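Wandano: a word list of household terms

Version 2, March 18, 2022
Maintained by Abílio Rebelo

Wandano is a small list of words which people use at home for their things: kitchen, bedroom, laundry, garden. I collected it for teachers of language courses, who often find that textbooks speak much about airports and little about socks.

What is inside

The file words.csv has 2000 rows. Each row has four columns: the word, a short meaning, the room where it is mostly used, and a note. The note column is often empty — please do not read this as an error. The encoding is UTF-8 and the separator is a semicolon.
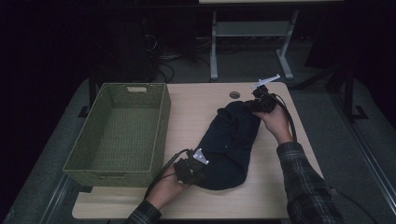 Room "laundry": basket, garment, crumpled.

How the words were chosen

I started from my own teaching notes and added the older list Julla, with its spelling corrected. Words with two spellings have the British one first. Brand names were removed, also those which people use as ordinary words.

Known problems

The garden part is weak. Some meanings are too short, for example "rim" and "lid". Three words appear in more than one room, and a script which expects unique words will complain. I hope to repair this in December.

Use

You may copy and change the list for any purpose. Please keep my name in the file — and send me corrections, also small ones.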